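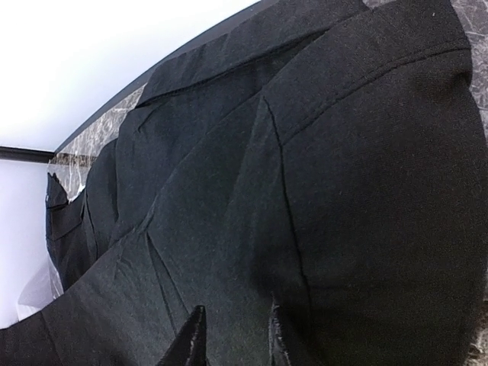 ## Dark clothes: your questions

**Why do my black things come back with a slip in the bag?**
Dark items are washed and folded on their own at Dustbridge, so they often finish a day after the rest. The slip tells you which bag they belong to.

**Do you remove lint?**
Yes, with a roller before folding. Small specks can be missed on a matt weave. Bring the item back to either shop, Ernthorpe or Jukberg, and we'll go over it again free of charge.

**The hem has puckered along the stitching. Can you fix it?**
Sometimes. A cool iron and a damp cloth will flatten light puckering. If the thread is too tight, the hem has to be unpicked and sewn again. Zeyu Tian does hems at Ernthorpe and will give you a price first.

**Will black fade?**
A little, over time. Wash it inside out at 20 degrees and dry it out of the sun.

**Can I ask for hangers instead of folding?**
Yes, up to 4 items per bag. Tick the box on the form.

**How long do you keep uncollected clothes?**
Until the end of April for anything left over the winter. After that, ask for Guangming Xu at the Jukberg counter.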